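Last updated: May
Print this page
E-mail this page

Clatach Foam Cubes

We have sold a lot of building blocks over the years, and these are still the ones we reach for first when a table needs something on it. The Clatach cube is a plain foam cube in a single flat colour. It has no letters, no pips and no holes, and it makes hardly any noise when it lands. If you have ever shared a room with a box of hardwood bricks and eleven children you will know why that last point gets people so excited!

They come from a small workshop run by Lutz Tiedemann, who started out cutting foam for chair seats and began making cubes from the pieces left at the end of each sheet. The first ones were rather uneven (we still have a few, and very fond of them we are). The present ones are cut on a proper jig and sit flat on any face you care to put down.

What they are good for

Lining up, mostly, and we mean that as high praise. A row of foam cubes pushed edge to edge is a lovely thing to make. The faces grip each other a little, so a row holds together when you nudge it along from one end, and you can swing the whole thing round a few degrees if you go slowly. Stacking works too, up to a point. Low walls, steps and pyramids are all fine. Tall single towers wobble, and the foam gives slightly under your fingers, so a steady hand helps more than it does with wood.

Sorting, pattern copying, taking turns, "put the green one behind the blue one" — all the old table games work well with them. Britta Wendt, who tests most of our table toys before they go on the site, uses them for a copying game. One person builds a short row behind a tea towel, the towel comes off for a slow count of 10, then it goes back and everyone else builds what they remember. It sounds too easy until you try it with five colours. Adults are no better at it than anybody else.

We also sell them to people who have no children in mind at all. Quilters try out colour orders with them. One customer plans her flower beds with them, moving the cubes about on a sheet of squared paper until the yellows stop shouting at the pinks, and a school drama club uses a bag of them to work out where everyone stands on stage.

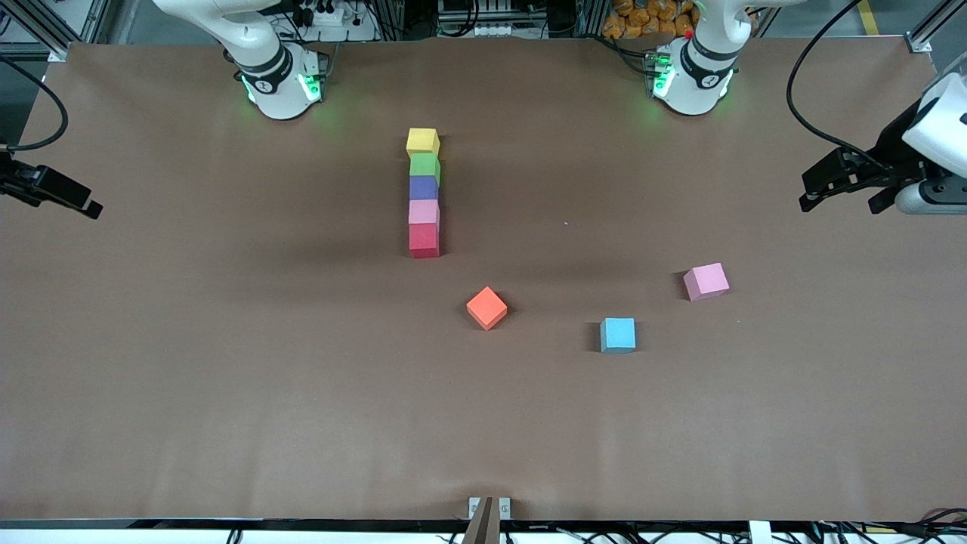 Clatach cubes on brown paper: five in a row, with orange, light blue and a pink to the right.

Colours

The colours are strong and clear, and the foam is coloured all the way through, so a nick in a corner doesn't show up white. Red, orange, yellow and green are the colours you would expect from those names. There is a light blue, a dark one that sits somewhere between blue and purple, and pink.

Do look at the pinks. The shade moves a little from one sheet of foam to the next, and two pinks from different sheets may not be a perfect match. We rather like this, and it makes for a good "which one is paler?" question, but if you need them all the same please put a note on your order and we will pick them from a single sheet.

Red and orange are far enough apart to tell at a glance in daylight. Under a warm lamp they get closer, so bear that in mind if you are planning an evening game.

Choosing a surface

Brown paper is our favourite by a long way. The colours look wonderful against it, you can draw a start line or a grid straight on to it, and it can go in the recycling when you have finished. A few creases won't bother anyone, although a cube standing on a ridge will sit a bit crooked and spoil a tidy row. Smooth the paper from the middle outwards and tape it down at the corners.

We stock the Honik roll, which is heavy enough to lie fairly flat and wide enough for a good big table. Bare tabletops are fine too. A cloth is less good, as the cubes drag it about when you push a long row. Carpet is hopeless for rows and excellent for throwing.

Care

Wipe them with a damp cloth and a drop of washing-up liquid, then stand them on a towel with gaps between them. Please don't put them in the dishwasher or the tumble dryer. Lutz has tried both.

Foam marks if something heavy sits on it for weeks, so don't store them at the bottom of the toy box. Small dents from fingers or from being packed tightly will mostly come out if you leave the cubes loose overnight. Felt tip comes off if you are quick. Biro doesn't.

Keep them away from direct heat and from pets that chew. They are also not suitable for any child who still puts things in their mouth, as pieces can be bitten off the corners.

How they are sold

Single cubes, any colour
Mixed bag of 10
Big bag of 35, with a cotton drawstring sack
Honik brown paper roll, sold separately

The mixed bag is made up by hand and you may get more of one colour than another. If you want an exact set, order singles. It costs a little more but you will get just what you asked for.

The Laryea tray, which used to come with the big bag, is out of stock. We have asked for more and hope to have them back before the autumn. It is a shallow tray with a raised edge, very handy on a sloping desk, and we miss it too.

Will they fit with other makes?

Several people have asked if these can be mixed with the Rovton set. They can, but the Rovton cubes are firmer and a shade smaller, so a mixed row won't have a straight edge. For sorting games it makes no difference at all. For walls we would keep them apart.

Schools and groups

Lutz cut 2,000 cubes for us last year and most of them went to schools and after-school clubs, which pleased us no end. If you need more than one big bag, send us a message before you order so that we can check what is on the shelf. Large orders in one single colour take longer, as he waits until he has a full sheet to cut. Green is usually the quickest and the dark blue-purple the slowest — it is everyone's favourite and he is always running low.

Spare cubes can be bought at any time, and they will go with the ones you already have, pinks excepted.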